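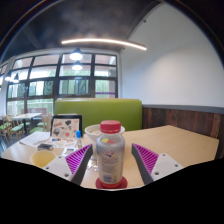
Karlow Corner Table

README and data card, version 2

Welcome! Karlow Corner Table is a small collection of table layouts from the corner booth at Binandale, together with the notes we wrote while arranging them. It's for anyone who cares about how everyday things share a tabletop: where a bottle ends up, how far a bowl can be pushed back before you have to stretch for it, what happens to a stray coaster once the mug has moved on. We had a lovely time putting it together and we hope it's useful to you.

What it's about

A booth table is a wonderful place to study ordinary clutter. People sit on one side of it, things drift towards the wall, and the front edge stays clear for elbows. Ours is a light wooden table with a curved top, and the curve makes all the difference. On a square table you can say "back left corner" and everyone knows what you mean. On this one the edge sweeps round, so "corner" is a matter of opinion, and we spent a happy afternoon arguing about it before settling on the words listed further down.

The collection follows one simple activity, which is shifting things about until the table feels ready for somebody to sit down. Sometimes that means standing a bottle on the coaster. Sometimes it means moving the bowl back, or leaving everything where it was and sorting out the papers.

What's in the folder

layouts/ holds the 14 layouts, each with its pictures and a plain text note
words/ has the word list we used for objects and places, in 2 spellings where we couldn't agree
rules/ has the tidying rules, which are short
leftovers/ is everything we liked but couldn't fit anywhere else

Those 4 folders are the whole thing. Every note can be opened in any text editor.

The things on the table

Red-capped bottle. Plastic, with a printed label, and the star of the collection as far as we're concerned. It's tall enough to hide whatever stands behind it, so a note will often say "behind bottle" for something that only shows in part. Please don't treat a hidden thing as a missing thing.

Coaster. Round, red and flat. It gives the eye somewhere to land, and it's the only object that has the same name in everybody's first draft.

White bowl. Called "bowl" all the way through, whatever is or isn't in it. Contents go in a separate line of the note. Its depth seems to change depending on how high up you look from, so we dropped "deep bowl" and "shallow bowl" early on.

Mug with the yellow handle. The handle side is always written down, as seen from the front of the table. It matters more than you'd think! A mug with its handle towards the wall is a nuisance to pick up, and a reader of the note can't guess it.

Clear glass. Easy to overlook against pale wood. If you're adding notes of your own, check for it last, on purpose, after you think you've finished.

Little bottle with the blue cap. "Small bottle" in the notes, never just "bottle".

Framed sheet. Black frame, white background, lots of small colourful drawings. It lives along the back of the table and we've treated it as furniture. Viola Caputo did try a layout without it and missed it so much that the note is mostly about that.

Papers and cards. These are the fun part. They slide under things, they overlap, and from a low angle they almost vanish. We log them as one group unless a card is on its own, in which case it gets its own line.

Place words

Front means the seated side nearest the open floor. Back means the side by the booth. Left and right are as seen from the front. "Middle" is a generous patch, and we gave up trying to draw a border round it. "On" means resting directly on, so a bottle on the coaster is on the coaster and not on the table. "Under" is used for a card even when only a bit of it is covered.

"Near" is the weak spot. Jummai Onyeka uses it for a hand's width and Ubaldo Parisi uses it for anything he can reach without leaning, and both habits are in the notes. The initials at the bottom of each note tell you whose "near" you're reading.

Tidying rules

Move one thing at a time.
Set things down upright.
Leave the framed sheet where it is unless it's blocking something you need.
Keep the front edge clear.
If a bottle and a mug both want the coaster, the mug wins.
Write the note before starting the next layout.
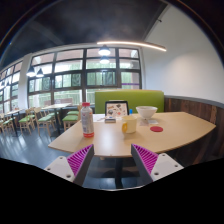
Corrado Carbone wrote to say that the coaster rule is the wrong way round: a cold bottle leaves a ring on light wood much sooner than a mug does, so in his view the bottle should get the coaster every time, and he'd like to see a second coaster before version 3.

He has a point, and we've had a good long chat over it. For now the rule stands as written, mostly so that old and new notes can be compared, but there's a variant called "bottle first" in rules/ that you can swap in. Only the last line but one is different. If you use it, please say so in your notes, or the next reader will think the coaster was simply forgotten.

The second coaster is a harder question. It would solve the squabble, and it would also take away the one bit of competition on the table, which we've grown very fond of – a good many of the more interesting moves come from it. Send us your thoughts!

The room

The seat back behind the table is upholstered in lime green, and beside it there's brown wood panelling on the wall. We mention both for anyone matching colours: the green is strong, and a white bowl in front of it reads quite differently from a white bowl in front of the brown. The "seat" line in a note refers to the booth back and nothing else.

Known gaps

One table, one booth, one set of crockery. Nothing in here will tell you how people lay a dining table at home.

No plates and no cutlery in the word list. Yu-na Ko has started a draft.

Label text isn't transcribed. Much of it is too small to read, and we'd sooner leave a blank than guess.

Small blue things caused trouble. A cap and a pen lid look alike from across the table, so where the writer wasn't sure the note says "small blue object" and stops there.

Contents are recorded by look only. "Pale, creamy" is as far as a note will go.

Naming and spelling

File names follow the Vedetard pattern, with the layout first, then the place, then the writer's initials. We kept British spelling, hence "colour" in every header. The shorter Caruso names from version 1 still work, and there's a lookup list in words/ for anyone with old links.

Changes since version 1

Handle side added to every mug line
"Small bottle" split off from "bottle"
"Corner" removed, then put back with a definition
Spelling of "coaster" fixed in Ubaldo's notes

Adding your own

Please do! Arrange a table, write it up with the place words above, and send the note along with your initials. Rough notes are fine, and so are odd tables. If yours has a curved edge we'd be especially pleased to hear which bit of it you call the corner.

Last edited March 25, 2023, by Jummai Onyeka and Viola Caputo.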